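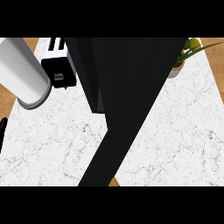 Home Games Questions Guides Members Search

Grarkik: how does the chain bonus work, and why does my score stop going up?

Posted May 15, 2019 by Vija Jaunzems

I have been playing Grarkik on and off since last July and I can't make sense of the scoring. It is the one where tiles slide in from the left and right and you have to close up loops of the same pattern before the middle column fills. I play the Drustia port, not the original.

The instructions say that clearing a second loop while the first is still disappearing gives a chain bonus. Sometimes I get it and sometimes I don't, with what looks to me like the same move. On level 4 I had a long run where everything was linking up and the score hardly moved. My best so far is 3,124 and I keep finishing just under it.

Two questions:

How is the chain bonus worked out, and what breaks a chain?

Is there any point in leaving the corner tiles until later? A friend says they are worth more if you hold on to them, but the instructions don't mention it.

I am playing with the keyboard, on normal speed, with the preview turned on. I would like to know before I start again from level 1, as I don't get long sessions.

Answer from Blagoje Jurić
(marked as helpful)

The chain timer is the thing to watch. When a loop closes it flashes, then goes grey, then disappears. The second loop has to close during the flash. If it closes while the first one is grey it counts as a separate clear and you only get the plain score. The two stages look much alike in the Drustia port because the palette was cut down, so it is easy to think you were in time when you weren't. Turn the sound on if you have it off. The flash has a rising note and the grey stage is silent.

The first loop scores by its length. The second in a chain scores double, the third gets a flat 500 on top of the double, and after that it stays the same however long you keep going. I spent a long time building fourth and fifth links before I noticed they paid no more than the third. It is better to take three, let it settle and start again.

Things that break a chain:

- letting the flash run out
- pushing a tile into the middle column, even if it fits
- using the swap key (moving and rotating are both fine)
- pausing, in the Drustia port only

The swap key catches most people out. If you are used to swapping as you go, your chains will be cut short and the game gives you no sign of it. I would guess that is what happened on your level 4. That level is also the first one with the blank tiles, and a loop with a blank in it counts as shorter than it looks.

The preview makes no difference to the score on normal speed. On fast it does, you lose a bit for having it on.

As for the corners, your friend is half right. In the original release by Pener a corner tile gained value for each turn it stayed put. That was taken out of the ports. In Drustia a corner tile is worth the same as any other, and leaving it there makes the side lanes harder to use. Clear it when it suits you.

For practice, set the start level to 2 from the options screen. You can't enter a score in the table from there but the timing is the same as on 4 and you don't have to sit through the opening.

Answer from a guest

I thought holding the corners did work? I always do it and my best is a lot higher than yours, but I've only got the old version on disk so it may be different. Also there is a cheat where you hold down two keys on the title screen and get slow mode. I can't remember which two. It was in a magazine.

If you like this sort of game try Ginting, it's easier and the music is better.

Comment from Blagoje Jurić

The old version on disk will be the Pener one, so yes, corners will work for you. Scores from the two can't be compared. The slow mode is real but it isn't in the port, I have looked.

Comment from Vija Jaunzems

Thank you both. It was the swap key. I do it without thinking. I had one go this evening without touching it and the third link paid out as described. I lost soon after, 145 short of my best, but I can see where the points come from now. I'll leave the corners alone as a plan and clear them as they come.

Does anyone know if the blank tiles count towards closing a loop on the later levels, or do they stop at some point? I haven't got far enough to find out.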